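News | Community
Open afternoon at the Grimthorpe robot lab draws a crowd

I almost skipped the open afternoon at Grimthorpe in May, and I'm so glad I didn't.
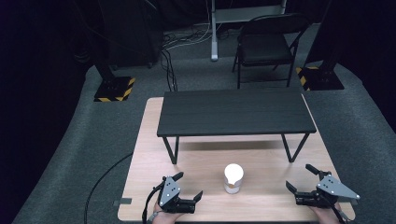

We went in small groups, 20 of us altogether, and Fouzia Janjua (she runs the visits) had us leave our bags at the door on account of the cables. Fair enough, there are a lot of cables! Then came the part I'd driven over from Fenstead for, which was the handheld grippers. You take one in each hand and use them to pick things up and move them, and those recordings are what the robots learn from.

I was terrible at it. My first 2 tries were a mess, and a boy who can't have been older than ten went right after me and made it look like nothing. Yasir Sandhu, one of the engineers, told me the team wants 1000 good recordings of each task before they move on to the next one. A thousand! I asked if he ever gets bored and he said he listens to a lot of cricket.

There was tea afterward and a long talk about whether a robot could ever load my dishwasher properly (Yasir says not yet, and my husband can't either). The lab is opening its doors again next month, with tours leaving at 4 p.m. Spots are free, but you do have to sign up first at the Grurkcombe library desk.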